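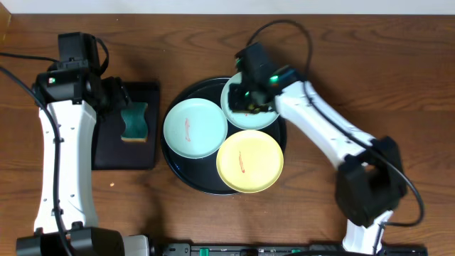

Section 4 covers the clearing station: the table where used plates are wiped before they go to the sink or the dish machine. The Plirville set uses two trays, and each has one job. Plates wait on the round tray with the raised rim, as with the three on the navy tray here, and the sponge stays on the black rectangular tray. A thin, sauce-like streak such as the one across the mint-green plate is the kind of residue this station is meant for. Heavier leftovers are scraped off first (see 4.4).

4.1 Before you start

Clear the tabletop and wipe it with a dry cloth. On wooden tables, check that the finish is sound where the trays will stand. Bare or cracked spots take up water and will stain.

You will need:
Round tray, raised rim
Rectangular tray
Two-layer sponge (foam and scouring layer)
Lint-free cloth
Scraper, for heavy residue

4.2 Placing the trays

1. Set the rectangular tray flat on the table, on the side of your non-working hand.
2. Set the round tray next to it, near the middle of the table. Leave a gap of 2 inches between the trays.
3. Press down on each rim in turn. If a tray rocks, turn it 90 degrees and try again. A tray that still rocks is warped and must be replaced.
4. Place the sponge on the rectangular tray with the foam layer down and the scouring layer up.

Note: Left-handed users may swap the trays. The steps below do not change.

4.3 Loading plates

1. Place plates on the round tray one at a time, eating side up.
2. Plates may overlap the rim of the tray. At least half of each plate must be supported.
3. Do not stack plates that still have sauce or grease on them. Residue moves to the underside of the plate above and is easy to miss.
4. Do not load plates wider than 11 inches. Use the large Rollgate tray for these.

CAUTION: Do not carry the round tray while plates extend past the rim. Move the plates first, then the tray.

4.4 Wiping

1. Scrape off solid food into a waste container.
2. Wet the sponge and squeeze it out until it no longer drips.
3. Hold the plate by its edge. Keep your thumb off the eating surface.
4. Wipe with the foam layer from the center out to the edge. For a narrow streak, wipe along its length — wiping across spreads it.
5. If a mark remains, turn the sponge over and use the scouring layer with light pressure.
6. Return the sponge to the rectangular tray after each plate. Never set it down on the round tray or on bare wood.

CAUTION: Do not use the scouring layer on gilded, hand-painted, or Gkikas matte-glaze plates. Scratches in these finishes cannot be polished out.

Note: Wiping at this station does not replace washing. All plates must still be washed before reuse.

4.5 After use

1. Rinse the sponge under running water and stand it on edge to dry.
2. Wash both trays by hand. Water temperature must not exceed 95 °F for trays with a Sameck coating.
3. Dry the underside of each tray before putting it back on the table.
4. Replace the sponge when the two layers begin to separate or when an odor remains after rinsing.

Section revised 11/30/25. Text: Marlies Holzer. Checked: Shufen Su.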